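Home | Staff guides | Phones | Forms
Search this site Go

5. Setting up your voicemail

1. Lift the handset and press 77. Wait for the second beep - the first one is decorative.
2. Enter the starter PIN, 409, then choose your own. The system refuses 409 as a new PIN, having learned from experience.
3. Record your name and greeting. Press # to save.

Note: Hanging up also saves, including whatever you said while looking for the # key.

Caution: Do not press 2 during playback. It deletes the message and then asks if you are sure.

4. Call your own extension to check the greeting.
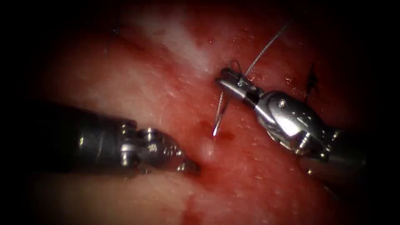

Department of Surgery, Prendlow - Office Team

Forgotten PINs go to Anderson Fontes, mornings only. Please don't leave him a voicemail about it.

© Prendlow | Contact us | Back to top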